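Dirley gripper

The Dirley gripper is a hand-held, two-finger gripping tool with a camera mounted above the fingers. It was designed and built at Zabala, a shared workshop, by Esperanza Nieto and Rupert Marti, and is used to record how a person picks up and moves soft household goods. The recordings serve as training material for Plindora, a tabletop robot arm that carries the same fingers.

Background

Nieto began the project in June 2018 after an earlier arm built at the workshop proved unable to handle cloth. That arm used hard plastic fingers and a fixed overhead camera. It could stack blocks and sort bottle caps, but fabric slid out of its grip, and the overhead view was often blocked by the arm itself. Marti suggested moving the camera to the wrist and making a version of the gripper that a person could hold, so that the arm would not have to be running whenever new material was needed.

Three versions were made. The first used a bicycle brake lever and was dropped within a month — the return spring was too stiff for long sessions. The second introduced the present trigger and linkage. The third, usually called the Dirley C, is the one described in this article.

Design

The fingers and the housings behind them are black. Each finger ends in a squared jaw with a textured pad on its inner face, and brass-colored inserts are set into the housings. The fingers are opened and closed by a trigger under the handle, and both move together through a shared linkage. A complete tool, without the camera, weighs 261 grams.

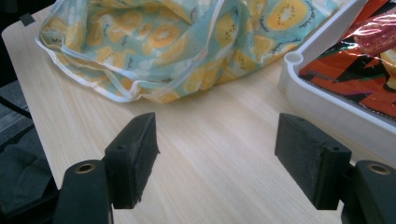

The pads are the part that has changed most. Smooth rubber was tried first and held plastic packaging well, but it dragged on cotton and pulled folds out of shape before they could be lifted. The softer facing now in use wears along its edges and is treated as a spare part. Annick Dhillon, who keeps the build notes, recorded 119 pad changes up to the end of 2019.

The parts cost of the first Dirley C was $183. Later copies cost less after Marti redrew the handle to print in one piece.

Recording

A session is made up of short recordings called takes. The operator works at a table with a small set of objects, which may include printed fabric, wrapped snacks and trays, and handles them using only the tool. The free hand stays off the table. Objects are moved to new positions between takes, and cloth is dropped again so that it does not keep the same folds.

Cloth is normally taken by a raised fold. The operator brings the open fingers down on either side of it, closes them, and lifts straight up before moving sideways. Patterned fabric is preferred over plain in most sessions, as the print gives the software more points to follow when the material bends. 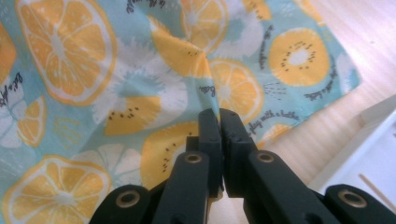

Takes are reviewed on the same day where possible. Fung-ping Yeh wrote the review program, Bandar, which plays each take at reduced speed and lets the reviewer mark the moments when the fingers close and open. Takes in which the operator's free hand enters the view are removed. As of Friday, January 17, 2020, the collection held 1,663 accepted takes.

Use with the arm

Plindora accepts the Dirley fingers without changes, but its motor closes them more slowly than a hand does. Emiliano Urquijo added a setting that stretches the timing of each take to match the motor. Before this change the arm tended to start lifting while the fingers were still closing.

Results with cloth remain mixed. The arm picks up a loose fold more reliably than a flat corner, and it does poorly with thin material lying flush against the table. Work on a narrower fingertip was started by Nieto and Urquijo but has been set aside until the handle drawings are finished.

See also

Bandar (review program)
Plindora
Zabala workshop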